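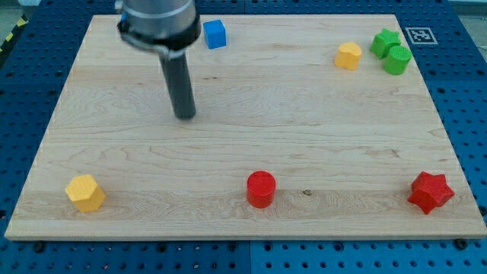 Unit 4: Timber Movement and Moisture

Search this site Enter keywords Go

Module: Materials for Furniture and Joinery
Module leader: Máté Fodor
Workshop tutor: Peter Machala

4.1 Purpose of this unit

Students are expected to understand why a board changes size after it has been cut, how that change may be estimated, and how a piece of furniture should be designed to allow for it. The unit assumes that Unit 3 (Structure of the Tree) has been read. Terms set out there, such as sapwood, heartwood and growth ring, are not defined again.

4.2 Water in wood

Water is held in timber in two ways. Free water lies in the hollow spaces of the cells. Bound water is held within the cell walls. As green timber dries, the free water leaves first, and the board loses weight with little change in size. The stage at which the free water has gone and the cell walls are still full is called the fibre saturation point. Below this point the walls give up their bound water and the timber shrinks.

Moisture content is stated as a percentage of the oven-dry weight. It is found as follows:

Moisture content = (wet weight - dry weight) / dry weight x 100

A sample which weighs 560 g when cut and 500 g after oven drying therefore has a moisture content of 12 per cent. Students should note that the lower figure is the dry weight. Dividing by the wet weight is the most frequent error in the written paper.

4.3 Direction of movement

Timber does not move equally in all directions. Movement along the grain is very small and may be ignored in furniture work. Movement across the grain is greatest in the direction that follows the growth rings (tangential) and smaller in the direction that crosses them (radial). A plain-sawn board will for this reason move more across its width than a quarter-sawn board of the same species, and is more likely to cup.

Where the grain is wavy or runs around a knot, the board may move unevenly. The fibres near a knot lie at an angle to those in the rest of the board. Such areas should be checked with a straight edge before final planing and again before assembly.

4.4 Worked example

A maple panel 500 mm wide is to be fitted in a frame. For this exercise, assume that the panel will change in width by 1 per cent between summer and winter. The total movement is 5 mm. If the panel is fixed at its centre, each edge will move by 2.5 mm, and the grooves must be deep enough to hold the panel at its narrowest and receive it at its widest.

Repeat the calculation for a panel 40 mm narrower and state whether the same groove could be used.

4.5 Design methods

The following are accepted in coursework:

Frame and panel. The panel is left free in its groove. Glue must not be applied to the panel edges.

Buttons. A table top is held to its rails by small blocks which slide in a slot.

Slotted screw holes. The slot runs across the grain of the moving part. The screw is tightened enough to hold and no further.

Breadboard ends. The end piece is glued at the centre of the joint only, and the outer pegs pass through lengthened holes in the tenon.

4.6 Storage and conditioning

Boards are to be stacked flat with stickers of equal thickness placed directly above one another. Timber brought in from the yard should remain in the workshop before it is machined, and its moisture content should be recorded on the stock sheet at both stages. A relative humidity of 60 per cent or below is preferred in the timber store. Readings taken in December, when the heating is in use, will usually be lower than those taken in summer.

4.7 Preparation for the seminar

Students should bring a completed stock sheet for one board and a dimensioned sketch of a solid wood top, marked to show the direction of movement and the method of fixing. Queries on the calculations should be addressed to Máté Fodor. Queries on timber selection should be addressed to Peter Machala.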